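News > Community > Classes and Workshops

Last updated: November, 4:20 p.m.

Whiteboard lettering class draws a full room at Siseck hall

It was a gray, drizzly sort of evening outside the Siseck hall, but there was plenty of good cheer indoors, where the first whiteboard lettering class of the season got going with coffee, a big plate of ginger cookies and a great deal of friendly grumbling about the number five.

The class is the work of Junpei Amano, a retired sign painter who spent most of his career doing shop windows and menu boards up and down the valley, and who has been asked so many times to fix the handwriting on other people's boards that he finally decided it would be easier to teach everyone at once. He had hoped for a dozen or so people. He got 20, and a few more who stood at the back with their coats on and ended up staying until the end anyway.

Those who came were a pleasant mix. There were teachers from the elementary school, two sisters who run the lunch counter at Sani, a swim coach, a church organist who posts the hymn numbers every week, and a father who said his daughter had asked him, very kindly, to stop writing on the kitchen board because she couldn't read what was for dinner.

Amano started everyone off with numerals, which surprised some of the people who had come hoping for fancy capitals. His thinking is that most boards in most buildings are there to tell people a time, a price or a room, and that a pretty heading won't help much if the price underneath can't be made out from the door. So the first half of the evening went to zero through nine, over and over, with a wipe of the cloth in between and a good deal of laughing at the results.

The five took the longest by far. Amano teaches it as two separate strokes, with the belly drawn first and the flat top added last, and he likes the top to be a proper straight line with no droop at the end. Plenty of people in the room had been making theirs in one quick swoop since second grade, so that the thing came out looking more like a fish hook, and old habits like that don't go away in an evening.

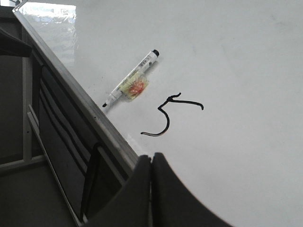

"Slow down at the corner," he kept telling people as he went from table to table, leaning over shoulders and now and then guiding somebody's elbow. "You're all in such a hurry to get to the bottom." He has a theory that people write worse on a whiteboard than on paper simply because the surface is so slippery, and that the cure is to move the whole arm and leave the wrist alone. It felt very odd for the first ten minutes or so and then, for a good many of the people there, rather nice.

He had a few words to say about markers too, and anyone who has ever picked up a dried-out one in the middle of a meeting will be glad to have them. Store them lying flat, he said, and push the cap on until it clicks. If the tip has gone mushy, let it go, and don't try to nurse it through another month. For ghost marks that won't wipe away, he goes over them with fresh ink and rubs the lot off together while it's still new, a trick that got a little round of applause from the teachers.

The boards were lent by Caltamex, the office furniture shop on the corner, and the coffee and cookies came from Stomoso, where the staff had baked extra in case of a crowd and were very glad they had. The evening cost eight dollars a person, which went toward the rent of the hall and a fresh supply of cloths.

By the time the chairs were being stacked, several people had stayed on to have one more try at their sevens, and the lunch counter sisters were already planning to redo the soup board first thing in the morning.

The class runs every other week through the winter, from 7 to 8:30 p.m., in the large room on the ground floor. Lowercase letters are up next, followed by arrows and simple borders. Places can be reserved at the hall's front desk or by leaving a name at Stomoso, and beginners are welcome to join at any point. Amano asks only that people bring a marker they like and wear sleeves they don't mind getting ink on.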